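14th December

Woke at six with the heating already on and lay there listening to it tick. Slept better than last week. My knee is still stiff going down stairs and fine going up, which is the reverse of what the sheet from the clinic said to expect.

Drove over to Dawber before work to drop off the choir folders. It's 139 steps from the lower lot to the church door if you take the long way round the wall. I know this because I counted them in August when the knee was bad, and now I can't walk it without counting. Kirsty Sowerby was there unlocking. She has moved the altos to the left side again. I said fine. We have two rehearsals left and the second half of the program is still a mess. The tenors come in early on the third carol every single time and then look at the piano.

She asked if I would do the reading between the fourth and fifth carols. I said I'd think about it. I'll do it. I just don't like saying yes on the spot.

Work was slow. The Pandholm order came in short again, so I spent most of the morning on the phone and got passed to three different people. The last one told me the rest would ship on Friday. I wrote down her name and then lost the paper. Ate lunch at my desk, leftover rice and the end of the roast chicken. Refugio Cuautle stopped by to return the drill and stayed twenty minutes talking about his roof. The quote was higher than he wanted, and he's going to patch the one corner and wait for spring. I told him I'd hold the ladder if he picked a dry Saturday.
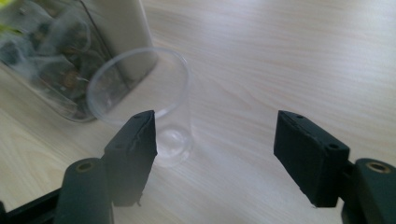

Got home before four and did the cards. I had bought 200 stamps in the fall thinking I'd use them up between the choir mailing and Christmas, and there are 159 left. So that was a bad guess. Finished everyone on my mother's side and started on Dad's. I still don't have a new address for the cousins in Flarnetum. The last card came back with a yellow sticker on it. I'll ask my sister, who won't know either, but she'll know who to ask.

Wrote a longer note to Aunt Bea, two sides. It's hard to know how much to say about the house. She grew up in it and I don't think she wants to hear about the offer in a Christmas card. I kept to the weather, the choir and the dog. I'll call her after New Year's and tell her properly.

Walked the dog at five. It was already dark, with a little wet snow that didn't stick. The people on the corner have put up more lights than last year, blue ones this time, all along the fence. The dog barked at the inflatable snowman and had to be pulled past it. On the way back he did it again.

Soup for supper, then went over the alto line for the Foser piece at the piano with the soft pedal down. Page four is the problem. There's a jump of a sixth and then you have to hold it over the bar while the sopranos do something else, and I keep sliding down to meet them. I sang it ten or twelve times. The last two were right. I'd like it to be right the first time, in front of people, in a cold church.

Need to do tomorrow: call about the Pandholm shipment, pick up the black skirt from the cleaners, buy butter and brown sugar, find the extension cord for the music stand lights. It was in the hall closet in August and it isn't there now.

Tell Kirsty yes about the reading.

Bed at ten thirty. Knee okay.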